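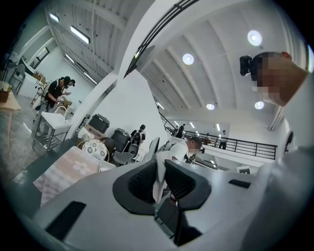 The white vaulted ceiling and round lights at the old Trudthorpe chapel hall, with the utility sink at the back.

TRUDTHORPE: The former chapel hall on Stirkard Lane has a new life as a shared workroom, and after a winter of debate the feature everyone brings up is the sink.

The hall reopened in January under the Traditz workspace scheme, which lets small trades rent a corner by the morning. The curved beams stayed. So did the arch, which the planning office admired at length in a report of 224 pages. The sink got one paragraph.

It is a white utility sink on a stainless-steel frame, with a shelf underneath and a curved faucet. The scheme's accounts put it at $2,665 with plumbing, or slightly more than was spent on the opening party, where there was nowhere to rinse a glass.

Tenants had asked for it in a letter with 60 signatures, an impressive turnout for a hall that rents to far fewer people than that. Before it went in, anyone with a dirty bucket walked it across the road to the Jiang bakery, whose patience was described in the same letter as "finite."

The hall holds up to 3183 square feet of working space, depending on whether you count the part under the stairs. Morning slots are booked through spring. A second sink is under discussion, and a report is expected.

Comments (3)

plainbrick
Lovely ceiling. Heating it must be a hoot.

moss_lane
We signed that letter twice. Sorry.

Reply from plainbrick
Explains the 60.

tapwasher
Does it have hot water yet or is that another report?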